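# The Shirt at the Bottom of the Basket

I've been folding T-shirts wrong for most of my adult life, and I found this out from a man named Harvey Melnyk in the back of a laundromat in Stukley, at 6 in the morning, while I was holding a cup of coffee I hadn't paid for.

Let me back up a little. I went to Stukley in May to write about the laundromat because a reader had sent in a letter (a real one, with a stamp!) saying the place had the best wash-and-fold counter she'd ever used and that her husband now refused to put his own shirts away for fear of ruining them. That's a strong claim about a pile of laundry. I packed a duffel bag full of my own dirty clothes, on the theory that a reporter should pay her way, and drove up.

The laundromat is called Womano. It's wedged between a bait shop and a tax office, and it smells like every laundromat you've ever been in, warm and a little sweet, with something scorched underneath. Harvey has owned it long enough that he talks about the dryers the way other people talk about their uncles. Number 4 runs hot. Number 9 is fine but it sulks in winter. There's a change machine, a rack of magazines with the recipes torn out, and at the back, behind a half door, the folding counter.

I'd pictured something grander. It's a long table with a lamp over it and shelves behind, and on the morning I showed up there were two people working at it, Josée Sandhu and Brock Bergeron, and they were going so fast that I stood there with my duffel and forgot to say who I was.

"You want that by tonight?" Josée asked, nodding at the bag.

I said there was no hurry. She looked at me like I'd told her I didn't mind if it rained indoors.

## A basket a day

Most of what comes over the counter is T-shirts. I guess I should have known that, but I'd imagined sheets and tablecloths, the stuff people dread. No, said Brock, folks around here will wrestle a fitted sheet on their own out of pure stubbornness. What they can't face is the heap of tees. He keeps a tally for the fun of it on the back of a seed catalog, and his count for the month before I came was 1,031 T-shirts, which he showed me with a lot of pride. Then he told me his own sit in a laundry basket next to the bed until he's worn them all.

I loved him for that. I do the same thing, and I have a dresser.

I asked Josée how she'd gotten so quick, and she said she'd started at a hotel laundry, the Quezada, two towns over, where she was handed towels for a year before anybody trusted her with a garment. Towels teach you square corners. After that, she said, a shirt is a towel with opinions. She has a way of picking one up out of the heap that I tried to write down three separate times, and my notes just say "both hands, flick" and then a drawing of what might be a fish.

So I put the notebook away and asked her to teach me.

## My education

The lesson took most of the morning, with breaks for customers. I'll spare you the first part, when I was so nervous that I folded one of Brock's practice shirts with the sleeve still tucked up inside it like a sock. They use a bin of old tees for training, faded ones from fun runs and a bowling league and a feed store called Clikden that seems to have clothed half the county at one time or another.

The folding itself is the short part. You lay the shirt facedown, bring one side in toward the middle, send the sleeve back on itself, do the other side, then fold up from the hem. I'd learned a version of it from my mother. What I'd never done was anything beforehand. I'd grab a shirt in whatever shape the dryer left it, slap it on the bed and start folding, and then wonder why the stack leaned.

"You're folding the wrinkles in," Harvey said, wandering past with a wrench. That was his whole contribution, and he was right, and it annoyed me until lunch.

Lunch was egg salad on the bench out front. Wayne Bouchard came by with a bag of work shirts and stayed to argue with Harvey about whether you should button a shirt before washing it (Wayne says yes, Harvey says you'll pop the threads). He's a roofer and he drops off every week. I asked why he doesn't do his own, and he gave the question real thought. He said he doesn't mind washing and he likes the dryer, but he gets to the folding and suddenly remembers he has to be somewhere.

Helju Mockus, who was waiting on a load of whites, leaned over and said she's the other way around. She folds everything, dish rags included, the minute it's dry. She told me she once refolded a display at a department store while her sister was trying on coats. Her closet shelf holds 66 T-shirts - she'd gone home and checked after Brock teased her about it - and she stacks them by sleeve length. I asked what happens when she pulls one out from the middle. She lifts the stack with one hand and slides it out with the other, she said, like a person getting a plate.

I've thought about that closet a lot since.

## Start at the shoulder

Sleeves are where my folding went bad, and fixing them meant starting at the underarm seam. Josée had me find it before anything else, in a heap, without spreading the shirt out first. On a mustard-yellow cotton tee it's easy enough to pick out even with the body all crumpled up next to it, because the seam runs through the folds as a slightly paler band with a row of little stitches down it, and once you've got that you know which part is shirt and which part is sleeve. 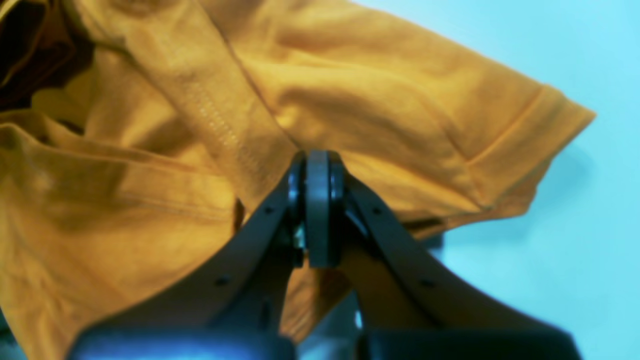 From there you follow the sleeve out to its hem and smooth it with the flat of your hand, away from the body. The long shallow ripples I would once have folded right in get pressed out toward the end. Then you go back for the underside, where the fabric likes to curl under and hide. I'd been skipping that bit my whole life, and it's the reason my stacks had a bulge on one side.

It takes a few seconds more per shirt. I complained about this, and Josée pointed out that I'd spent longer complaining.

By midafternoon I could do a decent one every time, as long as nobody talked to me. Brock let me fold part of a real order, with supervision, and slipped two of mine into the middle of the stack where the customer might not look too closely. I was so pleased I bought everyone doughnuts. Dark colors were harder for me than light ones, and the thin, drapey kind of shirt was hopeless. Heavy cotton forgives you.

My own duffel came back to me at closing in a square paper parcel tied with string. I'd brought it in looking like a sack of potatoes! Harvey rang me up himself, and the wall behind the register is covered with notes people have left, thank-yous mostly, plus a kid's drawing of a washing machine with legs. He says there are 700 of them if you include the ones in the drawer. One just says, "Dennis cried." I asked who Dennis was and Harvey couldn't remember.

I drove home with the parcel on the passenger seat and didn't open it for two days, out of respect. When I did, I found that Josée had folded even the shirt I sleep in, the one with the neck blown out and paint on the front, as carefully as if it were headed for a store shelf. I put it in the drawer and wore something else to bed.

The basket by my bed is still there. It's got three shirts in it as I write this, and a towel. I'm going to get to them after supper, starting at the shoulder.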